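Commercialisation des fruits exotiques
Séance 4 — Le fruit du dragon : ce qu'on vend, ce qu'on mange

Notes de cours, deuxième année. À relire avant le TD. Les chiffres donnés ici viennent de nos relevés de prix et du dossier Zullia distribué en séance 2.

1. Un nom qui fait le travail

Pitaya, pitahaya, fruit du dragon : les trois appellations circulent sur les étiquettes, et le consommateur ne sait pas toujours qu'elles désignent le même groupe de cactées grimpantes. La troisième est de loin la plus vendeuse. On lui attribue volontiers une légende ancienne, avec dragon terrassé et flamme ultime. Je n'ai jamais vu citer de source pour cette légende. Les plantes en question sont originaires d'Amérique, et leur culture en Asie est bien plus récente que ne le laissent entendre les emballages. Méfiez-vous donc de toute fiche produit qui commence par « depuis des millénaires ».

Côté botanique, retenez la distinction commerciale entre peau rose à chair blanche, peau rose à chair rouge et peau jaune à chair blanche. Les deux premières se confondent en rayon tant que le fruit n'est pas ouvert. La jaune est en général plus sucrée et plus petite.

2. La couleur ne dit pas le goût

Le fruit du dragon se vend à l'œil. Une peau d'un rose vif, des écailles bien dessinées, et l'acheteur suppose un parfum à la hauteur. Or beaucoup de dégustateurs décrivent la chair blanche comme douce, aqueuse, peu aromatique. Dans notre dégustation de juin, 60 personnes ont noté le fruit avant puis après l'avoir goûté ; 40 ont baissé leur note. L'échantillon est petit, recruté dans le hall de l'école, et les fruits provenaient d'un seul lot. N'en tirez pas une loi générale, mais gardez-le en tête quand un fournisseur vous parle d'« expérience gustative intense ».

Il y a une raison technique à cet écart. La pitaya mûrit très peu après la récolte : un fruit cueilli tôt pour supporter le transport se colore encore un peu, mais il ne gagne guère en sucre. La teinte de la peau renseigne donc mal sur ce qu'il y a dedans.

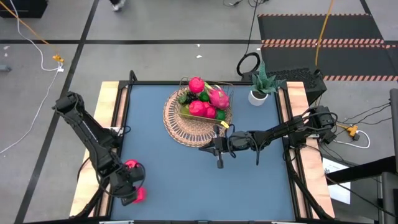
Les critères du cahier des charges Bristlow, que nous avons étudié la semaine dernière, portent pourtant presque tous sur l'aspect : calibre, coloration, intégrité des écailles, absence de taches. Le taux de sucre y figure en annexe, sans seuil contraignant. Un producteur rationnel sélectionnera ce qu'on lui paie, c'est-à-dire des fruits photogéniques. On retrouve le même mécanisme avec la fraise et la tomate, et personne ne s'en étonne plus.

3. L'argument santé

La brochure Jinik parle de « superfruit ». Le mot n'a aucune définition réglementaire et ne vous engage à rien, ce qui explique son succès. Le fruit contient beaucoup d'eau, des fibres, des pigments (les bétalaïnes, dans la chair rouge) et de la vitamine C en quantité assez modeste. C'est honorable. Une orange ou un kiwi fait mieux sur la vitamine C, pour une fraction du prix.

Quant aux effets « détox », demandez toujours : quelle substance est éliminée, mesurée comment, chez qui ? Les études invoquées portent souvent sur des extraits concentrés ou sur l'animal. Passer de là à une demi-pitaya au petit déjeuner demande une certaine foi.

4. Prix et pertes

Le dossier Zullia porte sur 2 049 colis suivis du quai jusqu'au rayon. Trois points à discuter :

— Les colis refusés à l'arrivée disparaissent du calcul des pertes. Le taux affiché en première page est donc flatteur.
— Le poids moyen retenu est de 300 grammes par fruit, peau comprise. La peau ne se mange généralement pas, et le prix au kilo comestible n'est donné nulle part.
— Les fruits soldés en fin de journée sont comptés comme vendus au tarif plein.

La note de Gavrilă, en réponse, corrige le premier point et ignore les deux autres. Elle introduit aussi une catégorie « valorisation alternative » dont je n'ai pas réussi à obtenir la définition. Il peut s'agir de jus, de don ou de compost — les trois n'ont pas la même valeur comptable.

Pour le TD

Recalculez le prix au kilo comestible à partir du tableau 2 du dossier, en justifiant votre hypothèse sur la part de peau. Apportez une étiquette ou une fiche produit trouvée en magasin et soulignez-y chaque affirmation vérifiable. Les autres, entourez-les.

Lecture : le cahier des charges Bristlow en entier, annexes comprises.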